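Section 4. When the Grip Slips: Clearing a Dropped-Object Fault

Smooth, round, lightweight things are the best practice you can give a pair of Mellumby hand-held grippers, and they are also where most people meet their first slip fault. Good news! It is one of the easiest faults to clear, and once you have done it a couple of times you'll hardly break your rhythm.

A slip fault means the pads closed on something and then the jaws traveled further than the object should allow. The status light blinks amber, the handle buzzes twice, and the recording is marked as failed. The gripper holds its last position until you clear it.

CAUTION: Keep your free fingers out from between the pads while the amber light is blinking. The jaws can close the last bit of their travel when the fault clears.

4.1 Clearing the fault

1. Stop moving. Rest the object on the table if it is still between the pads.
2. Squeeze the trigger all the way and let it go slowly. The jaws should open fully.
3. Take the object away by hand and set it down outside your working area.
4. Hold the reset button until the light turns steady white.
5. Open and close the empty jaws 4 times. You are feeling for an even pull, with no catch near the end.
6. Check that the force setting reads 25. If somebody has been handling heavy parts it may still be up at 70, and that will shoot a plastic bottle right out of the pads.

Note: If the light goes back to amber during step 5, stop there and go to Section 5, Jaw Calibration.

4.2 Trying the grip again

Now for the fun part. Spray bottles are wonderful for this because the body and the sprayer head ask for two quite different grips.
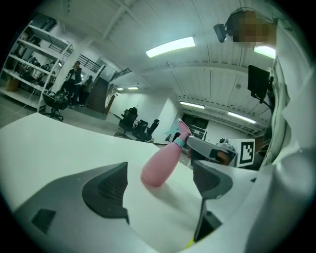
What should I do if the bottle rolls every time the pads close?
Lower your wrist until both pads meet the body at its widest point, then close at half speed. Rolling nearly always comes from one pad touching early and pushing the bottle away from the other.

1. Bring the first gripper in low and close on the body until you feel light resistance.
2. Wait for one buzz. That is the contact signal.
3. Bring the second gripper to the sprayer end. Close gently, and keep the pads off the trigger.
4. Lift both hands together, no higher than the width of your palm, and hold for a slow breath.
5. Set the bottle down and open the second gripper first.

CAUTION: Use empty bottles only. Liquid that gets behind a pad can reach the force sensor, and a wet sensor reports contact when there isn't any. Power the unit off at once if this happens.

Note: Pads get slick with use. Wipe the ribs with a dry cloth before each session, and swap the pads out when the counter reaches 128 hours. New pads feel fantastic, so don't put it off!

4.3 If the fault keeps coming back

Three slip faults in a row on the same object will lock the gripper. Put it in its cradle, leave it switched on, and save the fault log to the Brenley folder before you restart. Restarting first wipes the log, and you'll want it if the unit has to go in for service.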